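4.2 Handling of soft packing material

The second group of tasks comes from the packing bench at Mokgethi, a small firm that repairs and ships kitchen appliances. We chose this bench because the work is simple to explain and everybody has done it at home: take a piece of bubble wrap, put it around an object, fold the ends and close it with tape. A new worker learns it in one morning. For the machine it was the most difficult of all our chores, more difficult than sorting cutlery (Section 4.1).

We recorded 104 attempts with the two-handed system Prallix, controlled by the Plenden policy without any change to its weights. One attempt was stopped after 200 seconds if the parcel was not closed. The grey tabletop was not cleared between attempts, as we wanted to keep the conditions of a real shop floor, where small hardware and bits of material remain near the work.

The errors were of three types. In the first type, the fingers closed on air, as the depth estimate on the clear film was wrong. This error was the most frequent one and it did not become less frequent when we changed the colour of the lighting. In the second type, the hand took two layers when it should take only one, and the rest of the material came with it. In the third type, the material was held correctly, but it covered the work area from the wrist camera, and the policy continued to move with old information. A human packer has the same problem with the view, but she feels the edge with her fingertips and does not need to look.

Figure 6 is from the wrist camera and gives an impression of how little the policy has to work with. The milky sheet takes a big part of the view, and the air bubbles reflect the light strongly, so the edge of the wrap is hard to separate from the loose flaps next to it. The second hand is partly useful as a reference, as its grey fingers have a known shape.
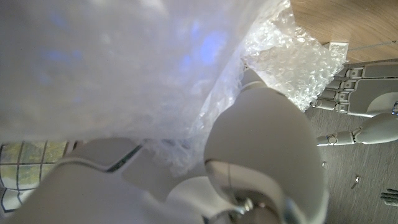
Figure 6. Wrist camera view at the packing bench, with plastic sheet, bubble wrap and both hands. Two loose screws lie on the tabletop.

Loose screws were not labelled as obstacles in the training data, and we do not report them as a separate error type. Glória Bettencourt, who labelled the recordings, marked them only when a finger touched them.

We also asked whether a person could correct the machine by voice during the attempt. Nobuhle Hlongwane gave short commands such as "lower" or "let go of the back layer". The commands helped with the second error type and had no clear effect on the other two. With the present hands and sensors, we would not recommend the system for unattended packing. Rigid boxes of known size are a different case and they are treated in Section 4.3.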